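Subject: Re: [shop-list] Green buttons, and where small parts live
Date: May 15, 2023

Liliana Messina wrote:

> Does anyone have a spare green push button for the panel on the old
> drill press? Mine sticks. Also, could we please agree on one place
> for small parts? I spent my whole evening going through coffee cans,
> and I don't even drink coffee.

Liliana,

Yes to the button. I went through the Badasthorpe boxes again, the ones we hauled home in March under the impression they were full of useful things. The lid says 1,452 pieces. I'd say 300 of those are switches and the rest are the little screws that used to hold switches together.

My sorting system is a dinner plate. I know there were objections to this last time, mostly from people whose own system is a pants pocket. A plate has a rim, so things that roll stop rolling, and it's white, so you can find a dropped screw without getting down on the floor with a flashlight. 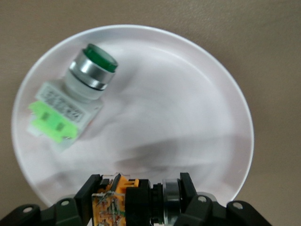 Anyway, before you come get one, check the hole in your panel. Ours are drilled for 22 mm, but that drill press has been "improved" by at least two former members and I wouldn't bet lunch on it. Check too whether you want normally open or normally closed. The contact block on a green one is usually normally open, but put a meter on it before you trust me. If the block is wrong, swap it and keep the button.

As for one place for small parts, I'm for it. I was also for it when we bought the Jollis drawers, which now hold tape, more tape, and somebody's gloves. If you want to label them again, I'll clear out the top two rows and bring the label maker. Starters and relays should stay on the Owino shelf, where at least three of us know to look.

Please bring back the plate if you borrow it. It's from a set.

Ray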